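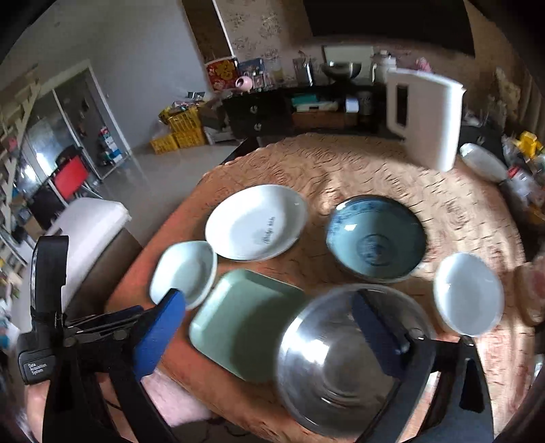
Juli, kurz nach 10 Uhr, Handgreifer Josach

Noemi hatte gestern schon gemeint, der linke Finger laufe ein bisschen schwer, und nachdem ich ihn heute selbst ein paarmal auf und zu gefahren habe, muss ich ihr recht geben (danke fürs Aufpassen!). Also Finger abgenommen, Führung mit einem fusselfreien Tuch ausgewischt, hauchdünn gefettet und alles wieder angesetzt. Die blauen Polster sitzen fest, die lasse ich vorerst drauf, Ersatz liegt bei Tuấn in der Schublade.

Danach Nullpunkt neu gesetzt und Öffnungsweite auf 100 mm gestellt. Zum Üben am runden Tisch nehmen wir weiter das Geschirr, vor allem die Edelstahlschüssel: ein Finger von oben in den Rand, schön langsam, und bitte nicht am Kabel ziehen, das unten herunterhängt! Den Gurt am Modul habe ich noch ein Loch enger gemacht, so trägt es sich viel angenehmer.

Zählerstand 3627 Griffe, steht auch im Heft. Nga schaut nach weiteren etwa 100 noch einmal auf die Führung. Offen: 2 Schrauben M3 bei Pestlow nachbestellen.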